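Oso Introduces Tabletop Belt Conveyor for Small Packing and Sorting Stations

PONDANO, February – Oso, a maker of benchtop material handling equipment, has released the Gronness, a compact belt conveyor intended for sorting, packing and inspection work at table height. The unit is available to order now in two lengths.

The Gronness has a flat green belt running between two aluminum side rails. It is supplied assembled and stands directly on a work surface, with no floor stand. Support brackets under the rails hold the belt clear of the table, which leaves a gap for cleaning underneath. Belt tension is adjusted with two screws at the tail end, and the belt can be changed with a single hex key.

The product is aimed at stations that handle light, individually placed goods such as cups, small tubs and molded household items. Items of this type are usually moved by hand from a supply point to the belt and from the belt to a shallow tray. The low rails allow access from either long side of the table.
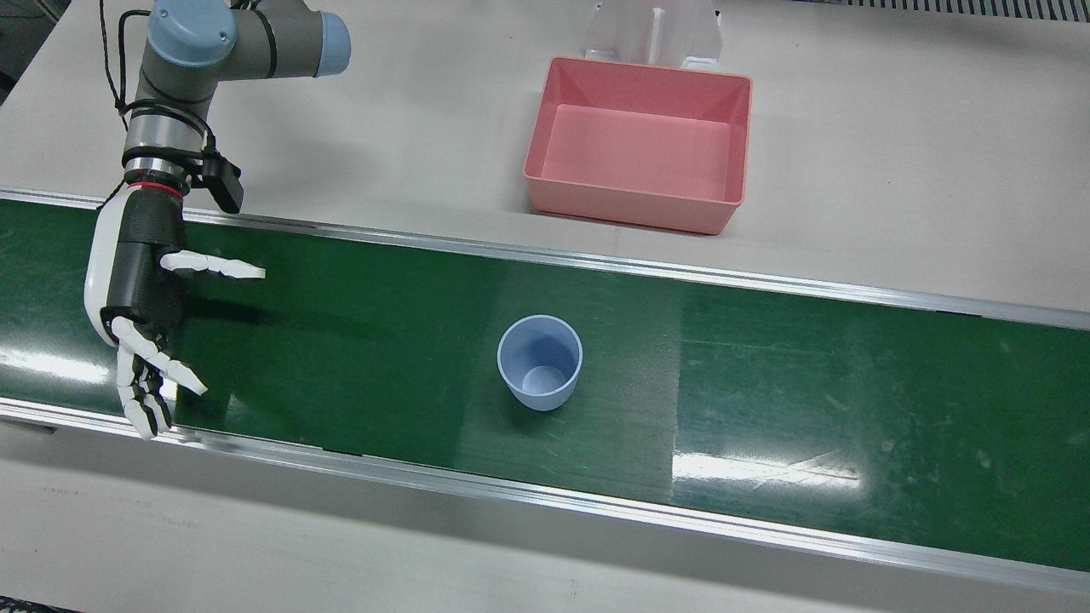
Can the conveyor carry tall, lightweight items such as empty plastic cups?

Tall, light items can be carried upright at the lower speed setting. For the higher setting, Oso recommends laying them down or fitting the optional guide strips, which clip to the rails without tools.

Speed is set with a dial on the separate control box. Each unit has a low range for placing and picking and a high range for transfer between stations. The drive starts on a ramp of nearly two seconds, which limits tipping when loaded items begin to move. Belt direction is reversed with a switch, and the conveyor must be at a stop before the switch is used.

The belt has a smooth top cover. Light surface marks from plastic and cardboard are normal in service and do not affect tracking. The cover should be wiped with a damp cloth and mild detergent. Solvents and abrasive pads are not approved.
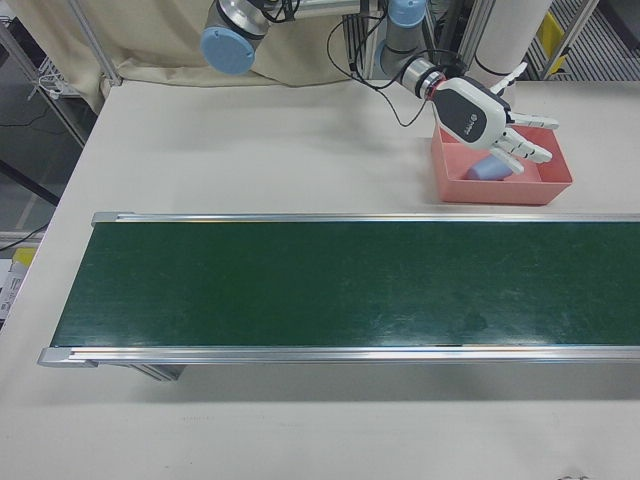
Tray position is left to the user. Oso suggests a shallow tray with sloped sides, set on the table beside the far rail and close enough that items travel a short distance by hand. Deep bins are better placed on the floor at the discharge end, where goods can drop from the belt. A template for marking tray positions on the tabletop is included in the carton.

Fragkou, the distributor for the series, will hold spare belts, end caps and guide strips in stock. Replacement parts ship on Monday of each week. The drive is covered for 5 years and the belt for 2. Order code for the standard length is 3950.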